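What I check before a robot runs near people

September 29, 2019

I said in March that I would write down the rules we use for running two-armed setups in ordinary rooms, the kind with chairs and doors and a lawn outside. Trevor Melnyk has asked me for them twice since then, and Liette Thibodeau wants something she can pin up at Jostinham. They are mostly common sense.

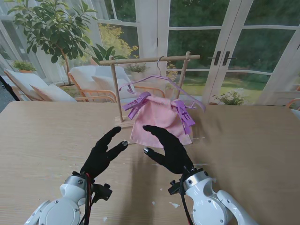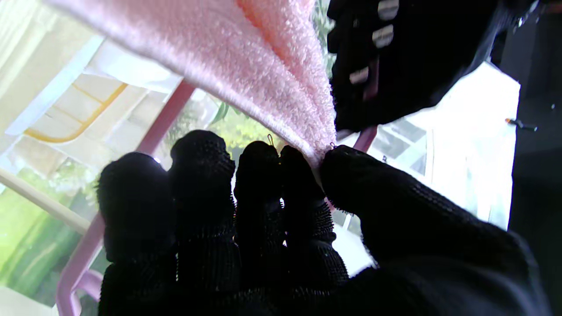

The first rule is that the work area gets agreed on before anything is switched on. In a factory cell you have a fence and the fence decides it for you. In a house or an office you have to decide it yourself, and people are bad at guessing how far an arm can reach. We mark the full reach on the floor with tape, including the part behind the arm, and furniture inside the tape gets moved. With a job like a towel clipped to a hanger, the hands only need to meet over the middle of the table, and it is tempting to tape off just the table. Don't. The arm can go wherever its joints allow, and a bad command won't care what the job was.

The second rule is about the stop button. There is one person on the button and that person does nothing else. They don't take notes, they don't answer the phone, and they don't reach in to straighten the cloth. If the cloth needs straightening, you stop, you wait until both arms are still, and then someone else goes in. Amrit Dhillon and I argued over this for a while. He thought a pause in the software was enough for a quick fix. I don't, and at Tratemel the written rule now says a pause is not a stop. If your hand is going past the tape, the drive power is off.

Gloves on robot hands need their own line on the checklist. A knit glove like the one holding the towel can hide a loose screw or a worn fingertip, so ours come off at the end of every session and someone looks at what is underneath. Snags count as damage. A pulled thread will catch on a clip or a hanger hook sooner or later, and then you have one hand tied to the work while the other one keeps going. We write the date of each glove change in the log. It takes a minute.

Cables are the thing I find wrong most often when I visit other people's setups. Move each joint slowly to both ends of its range, by hand if the arm allows it, and watch the cable the whole way. It should have slack at both ends and should never pass between two links. Do this again after anybody changes a bracket. Dinesh Dhillon keeps a printed photo of the correct routing next to each arm, and I have started doing the same.

Speed limits. We run at 20 percent for the first 3 passes of any new task and only raise it if both people present agree. I know some groups set a number once and leave it. That works until somebody loads the wrong file.

I still don't have a good rule for visitors. At the moment they stand behind the person with the button and they get told what the stop sounds like. Trevor Chan wants them out of the room altogether, and for the Turberg sessions that is what we do.

If you have a checklist of your own, send it over. I'm most interested in what people write down for cloth and other soft things, where I haven't found much that helps.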